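Course handout 4: Comparing two grippers
Prevanis lab, 18 July 2024

Every group tests the Brivel and the Waltus gripper with the same task: grasp the handle, hold, release. Keep the speed at 25 for both.

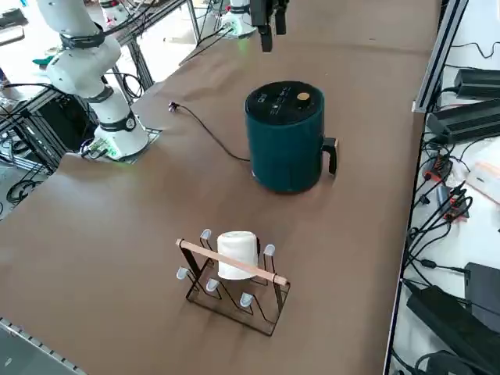

Write down each failed grasp also, with the finger opening. In May we had 153 trials and 32 had no opening noted, so we could not use them.

Now compare the cameras.

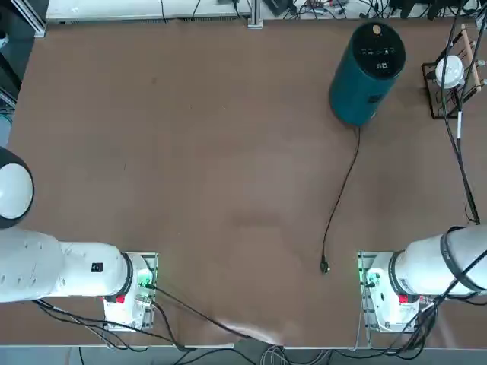
Fig. 2. Head camera view, with both arm bases.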